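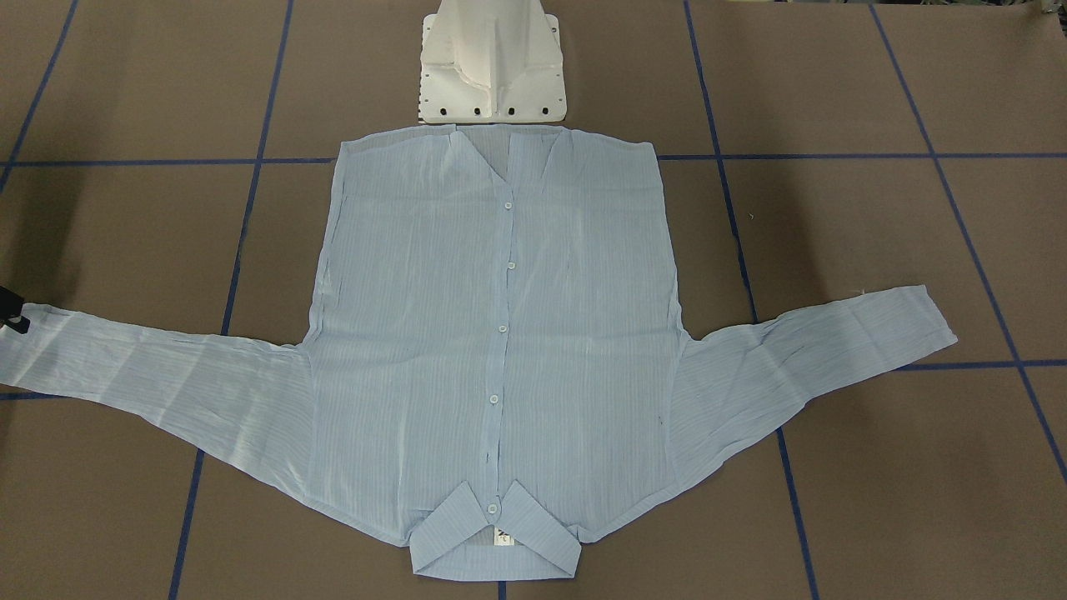 A standard for robots that handle clothes ought to start with the table. Most of the drafts I have read start with the robot. They give pages to payload, speed, stopping distance and the color of the warning light, and then a single line that says the garment should be "suitably presented." That line is where the trouble is.

I spent seven years writing work instructions for a commercial laundry in Pamesham before I moved to the machine side. In a laundry, everybody knows what "presented" means, because somebody shows you on your first morning and corrects you until you stop getting it wrong. A robot cell has no first morning. If the way a shirt goes down on the table is left to whoever is on shift, then every shift is running a different process under the same name, and the numbers that come out of it can't be compared.

Take a plain button-up shirt. It can go down face up or face down. The collar can point toward the robot base or away from it. The sleeves can be spread out to the sides, laid along the body or crossed over it. It can be buttoned all the way, at the collar only, or left open. The collar can be folded or standing. Each of those choices changes where the arms have to reach and what they can grab when they get there. I have seen two sites report a success rate for "shirt folding" when one started with the collar by the base and the other with the hem by the base. Those are two tasks. Both sites were sure they had followed the same document, and they had.

So my first rule would be that the starting layout is written down, in words, for each type of garment. It doesn't need to be long. "Front up, hem toward base, collar toward operator, buttoned, collar folded, sleeves out to the sides" fits on a card. Tape the card where the person loading the table can read it without turning around.

The second rule is about marks on the table. A lot of labs put down tape in a grid, and I think this should be required. Tape is cheap and anybody can check it. It gives the loader something to line a shirt up with, and it gives the person reviewing a bad run a way to say where the collar was without guessing. The objection I usually hear is that the software works out the position of the cloth anyway. It may well. The person writing up the fault at the end of the shift does not have that software in his head, and he needs a square to point to.

If you use tape, someone has to own it. Tape lifts, and it collects lint. It gets replaced by a helpful person half an inch from where it was. The grid should be measured and the measurement kept, and the check should be on the same sheet as the gripper check. Every Monday is enough for a table in ordinary use.

The third rule is about fabric. Test reports love a thick cotton towel, which lies flat and stays where it is put. Thin cloth is another matter. With a sheer shirt the table shows through, along with any tape that runs under it, and a system that finds edges by contrast may find the tape first. Thin cloth also wrinkles, and a wrinkle can look a lot like a seam. I don't think a maker should be able to claim a machine handles shirts until it has been tested on at least one sheer shirt, laid over the same marked surface it will work on, without ironing it first. People don't iron their clothes before they fold them for the first time out of the basket.

Duygu Çınar, who runs testing at Devow, disagrees with me on part of this. Her view is that a standard should fix the result and leave the layout to the maker. If the shirt comes out folded to size with the collar straight, she doesn't care how it went down. I understand the appeal. It keeps the rule short and leaves room for better methods. But it only works if the maker has to publish the layout used, and in her version that was optional. When we argued it out last September she agreed to make it mandatory, and I agreed to stop asking for one layout for the whole industry. I still think that was a fair trade.

The fourth rule covers small hard parts: buttons, snaps, zipper pulls, labels. A gripper that closes on cloth alone behaves one way, and a gripper that closes on a button behaves another. Where the fingers are allowed to close should be stated. Cuffs and hems are the usual places, and a cuff often has a button of its own. At Gremada they logged 2,000 folds and recorded damage only as "yes" or "no." They found out later that they couldn't separate cracked buttons from pulled threads, and they had to start the count over. A column for the type of damage would have cost them nothing.

My last rule is about hands. Clothes make people careless around robots in a way that metal parts don't. A shirt is soft, it's familiar, and everyone has an opinion about how it should lie. I have watched sensible people reach in to straighten a sleeve while an arm was parked above it, since the arm wasn't moving and the sleeve was crooked. "Not moving" and "stopped" are different conditions. The rule should say that nobody touches the garment until the cell shows it is stopped, and that a garment touched after the start goes back to the beginning and is counted as a new run. The second half matters as much as the first. If straightening a sleeve costs you the run, you quit doing it.

The draft going around from the Sarıgül working group has 10 sections. Five of them are on the arm, and presentation gets that one line. Comments are still open. I have sent in mine, with a copy of our loading card attached, and I'd ask anyone who loads these tables for a living to send theirs too.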